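Workshop tips: keeping a small two-finger gripper in good health

14 shares | 6 comments

I look after one small robot arm in the back workshop of our parts shop in Tostton. It picks up little flat things from a table and puts them in a tray, all day, and it does not complain until the day when it drops everything. Most of what I know I learned from my mistakes, and some from Aitana Bermúdez, who had the arm before me at the Melport shop and left me a notebook. I write the tips in the order I do the work.

Before you touch it

Switch off the arm, then wait until the fingers are soft to move by hand. On ours it takes a few seconds. If the fingers are still stiff, there is still power somewhere, and you must not put your hand between them. I also pull the plug and lay it on the table where I can see it, so I don't need to remember if I did it.

Take off rings and watch. Roll the sleeves up.

Cleaning the fingers

Use a cotton cloth, a little damp, with one drop of dish soap. Wipe the inner face of each finger from the bottom to the tip, always in the same direction. Then a dry cloth. Do not use the blue paper towels from the gas station, they leave lint in the joints and afterward you must pick it out with tweezers.

For glue from stickers, rub with a bit of cooking oil, leave it five minutes, then soap again. The oil must go away completely. A finger with a film of oil on it will hold a heavy block and lose a thin card, and you will look for the fault in the program for a whole afternoon. I did this in February.

Alcohol is fine on metal parts. On rubber pads I use it only when nothing else helps, and I let the pads dry with the fingers open.

Screws

Check the screws in the joints once a week. Put the correct screwdriver in and feel if it turns. You should feel the screw stop you at once. If it moves a quarter turn, tighten it and make a note, and look at the same screw again after 2 days. If it has moved again, clean the thread and use one small drop of medium thread lock. Never the strong one! To get that out you need heat, and heat is bad for everything near it.

When you tighten, do left, then right, then left again, in small steps. If you finish one side first, the finger can sit a little crooked and the tips will not meet flat. To test it, close the fingers slowly on a strip of paper and pull. The paper should hold the same at the left corner and the right corner of the tip.

One more thing about screwdrivers. The cheap set with the magnet tips is good for picking up a fallen screw but too soft for tightening. Keep both, and keep them in different drawers.

Oil and grease

Our joints need almost nothing. A pin head of white grease in each, two times in a year. Aitana's notebook says "less than you think, and then wipe half of it," and I can only agree. Spray oil is not allowed in my workshop because it travels to the table and then to the parts.

The table

A dirty table makes more trouble than a dirty gripper. Crumbs and sand lift one corner of a flat part, and then the fingers come down on the wrong place. I wipe in the morning and after lunch. Yes, people eat there, I have stopped to fight about it.

A dull surface is better than a shiny one. On the old table the lamp made a bright spot and the camera sometimes took it for a part. If you cannot change the table, move the lamp to the side or put a sheet of baking paper over it, far enough from the bulb that it cannot get hot.

Setting the middle

After every cleaning I check that the arm still knows where the middle is. For this you need only one small flat thing with straight edges, and it should be easy to see against the table. Put it in front of the open fingers, in line with the gap.

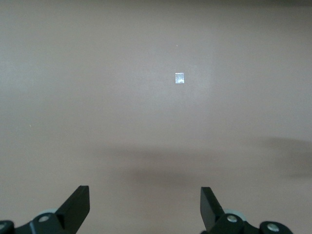 Now let the arm come forward at the slowest speed, with your hand on the stop button. Stop it before the fingers go down and look from the front with your eye at table height. The distance from the part to the left finger and to the right finger should be the same. If it is not, correct it in the settings by one step and go again. Do not bend anything. Do not correct by three steps to save time, you will only come back again from the other side.

When it is good, repeat it with the part turned a little. A gripper that works only with a straight part is not ready for work.

Write down the counter, too. Ours stood at 3,361 picks after the last full cleaning, and the first drop came some 125 picks later, from one screw I had not checked. Without the number I would have blamed the pads.

What to keep in the drawer

Two cotton cloths, dish soap, white grease, medium thread lock, tweezers, the good screwdriver, paper strips, a pencil, a spare set of screws in a jar with a lid. Mojtaba Rashti in the Quinlan shop keeps also an old toothbrush, cut short, for the back side of the joints. I tried it and now I have one too. Cut it with a saw and smooth the end, or it will scratch your hand.

I will change the pads on 26th June and write then how long the new ones last. The old ones I save for the slow jobs.

6 comments | Share this tip | 29 people saved this page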